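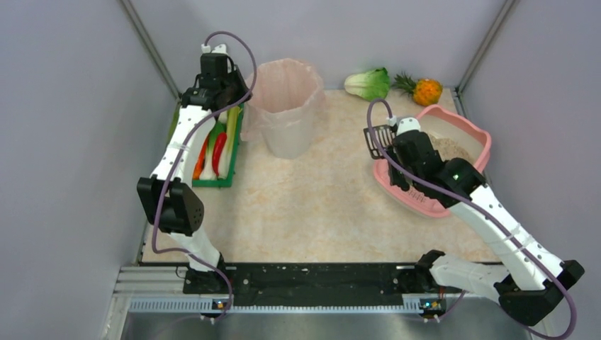 Review: Ponura two-arm teaching bench

Summary

The Ponura is a tabletop bench for teaching household tasks to a pair of robot arms. An operator moves two hand-held leader arms, the working arms copy the motion, and each attempt is saved as a demonstration for later training. Our teaching laboratory has used one unit since March, chiefly for domestic chores. We recommend it for groups that need a large number of short, two-handed demonstrations and that have at least one staff member comfortable with cable work. We do not recommend it as a first purchase for schools.

Terms of the review

The unit was bought at the listed price and the supplier had no part in this report. It was used by 8 operators, none of whom had worked with leader arms before joining the program. They recorded 241 demonstrations that met our standard for keeping. Attempts that were stopped early or spoiled by an operator error are not included in that figure.

Set-up

The bench arrives in two crates. Assembly took our staff roughly a day and a half, most of it spent squaring the front rail and setting the height of the side panels. The printed manual covers the mechanical work well. The section on matching each leader arm to its working arm is brief, and the order of steps given there is wrong in one place: the grippers must be closed before the zero position is stored, and the manual has this the other way around. The supplier confirmed the error when we wrote, and a corrected page was sent the same week.

The plain panels at the sides and back are worth having. They keep the background steady from one session to the next and block the movement of people walking past. We had planned to build our own and were pleased to drop that item from the budget.

Choice of tasks

Most of our work concerned cleaning up after pets and putting away groceries. The main task is scooping a litter box into a lined bin. The right arm carries a slotted scoop and the left arm is free to steady the bin or hold back the bag, whose edge folds over the rim and hangs down the outside. Vegetables in a green tray, together with a cabbage and a small pineapple, share the tabletop as part of the layout. The policy being trained must learn to leave these alone, and operators are instructed to keep the scoop low when travelling to the bin.

Clean litter is used at all times. Produce used on the bench is not eaten afterward and goes to compost.

Control by leader arm

The leader arms are the strongest part of the product. They are light, the joints move freely, and a new operator can usually pick up and set down a scoop within the first session. Motion is followed closely enough that operators stop looking at their own hands and watch the table, as they should.

Scooping is harder. The leader arms give no sense of load, so an operator cannot feel the scoop touch the floor of the box. Early demonstrations show a good deal of scraping and several show the box being pushed along the table. We now teach operators to lower the scoop at the rim, pause, and enter the litter at a shallow angle. Tapping the scoop to clear loose granules requires a quick wrist movement, and there the working arm lags a little behind the hand. The resulting demonstrations are usable, but they look hesitant – and a trained policy will copy the hesitation.

Turning the scoop over above the bin brings the wrist close to the end of its travel. Operators should be shown this limit on the first morning. When it is reached, the arm stops without a warning tone and the attempt is lost.

Control by hand

The bench can also be taught by moving the working arms directly. With the motors relaxed, a person takes hold of the forearm and guides it through the task. This method gives the operator a true feel for contact, and our best scooping paths were first found in this way. It is poorly suited to two-handed work. One person can guide both arms only with difficulty, and the operator's own arms come into camera view, which rules the recording out for our purposes. We use hand guiding for planning and leader arms for everything that is kept.

Grippers

The supplied black fingers hold a broad handle firmly. On thin handles the scoop can turn in the grip when it meets resistance. We fitted Goltska finger pads to both arms after the second month, and slipping has been much reduced. Pads should be wiped down after each session, as fine dust from the litter builds up on the surface.

Cables

Our main complaint concerns the purple cables that run from the gripper assemblies back along the forearms. They hang in wide loops near the wrist and elbow. A loop can pass in front of the gripper or over the tool being held, and it will then appear in the recordings. We had 2 connector faults during the review period, both at the wrist. Replacement leads were supplied by Kaczmarczyk in good time, though at our expense. The connectors on the strip below the front rail are also exposed, and a cover should be standard on any bench intended for granular or wet materials.

Software

Recording is handled by Uroten, which is included for 3 years. Starting, stopping and discarding an attempt are each done with a foot pedal, and this works very well. Labelling is less satisfactory. Notes can be added only once a session has been closed, by which time operators have often forgotten which attempt went wrong. We keep a paper log beside the bench. Export to common training formats was reliable throughout.

Recommendation

The Ponura does its main job well and has held up to daily use. Buyers should allow for finger pads, spare wrist leads and a cover for the front electronics when setting their budget. Groups working only on single-arm tasks will find less costly equipment adequate. Our laboratory intends to keep the unit in service and has requested a quotation for a second, subject to the supplier's answer on cable routing.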